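# The Arm at Table Four

The first thing I did at the Camacho linen workshop in Skaltcombe was stand in the wrong place. There's a strip of tape on the floor, and when you step over it the arm at table four slows to a crawl, and everybody looks up to see who did it. It was me. It was me again after lunch, too.

I'd come to write about folding. Camacho washes, mends and folds table linens and bandanas and kitchen cloths for restaurants as far out as Stestutham, and until last spring every piece went through somebody's hands at least twice. Fifty-five people work there. On a busy day 2,801 pieces go out the back door, and I know that because it's written on a whiteboard with a star next to it.

The folding itself is still mostly done by people, which surprised me! What the arm does is the dull bit before folding. It picks a cloth out of a heap, spreads it on the table, and looks it over for holes and stains with the little camera at its wrist. Then it slides the cloth left for the menders or right for the folders. The software is called Cluvon, and the crew uses the name for the whole thing, arm included, as in "Cluvon's sulking" or "go ask Cluvon if it wants the napkins."

It does sulk. Wrinkled cloth is hard for it. A person grabs a corner without thinking, but the arm has to find the corner first, and a crumpled cloth with a busy pattern can hide its corners pretty well. I watched it have three tries at one bandana while the woman at the next table folded a whole stack and pretended not to be keeping score.
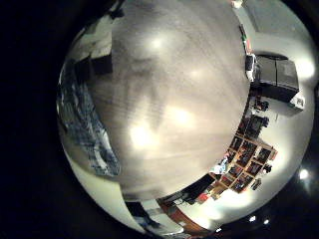
*Table four from the wrist camera, with a blue-and-white cloth at left and the shelving across the room.*

There's a screen by the door that shows what the wrist camera sees, and I spent way too long in front of it. The lens is so wide that the whole room bends into a circle, and the ceiling lights come back up off the tabletop as bright blobs. One of the menders told me those blobs were the big headache of the first month. The arm kept flagging glare as a stain, and the mending basket filled up with perfectly good cloths. She was furious about it, and then she got asked to help fix it, and now she spends part of every shift going through the camera pictures and marking the real stains. She got a raise for it. She also told me her eyes hurt by four o'clock in a way they never did when she was only sewing.

I heard a lot of that kind of thing, good and bad in the same breath. Shoulders are better. The morning sort used to be a social hour, six people around a heap talking about their kids, and that's gone -- the heap belongs to the arm now. A couple of the folders have started coming in early to have coffee together, and one of them said it wasn't the same with nothing in your hands.

Pay hasn't gone down for anyone, and the shop hasn't let anyone go. It also hasn't replaced the 3 people who retired. Some of the younger staff brought that up before I asked. They like Cluvon fine, they said, they just want to know how many more tables are getting one. Management's answer when I put it to them was "table five, probably in March," and past that they wouldn't guess.

On my way out a hotel order came in, 730 napkins, all white and all flat. The arm went through them like nothing. Two folders came over to table four to keep up with it, and one of them stepped on the tape.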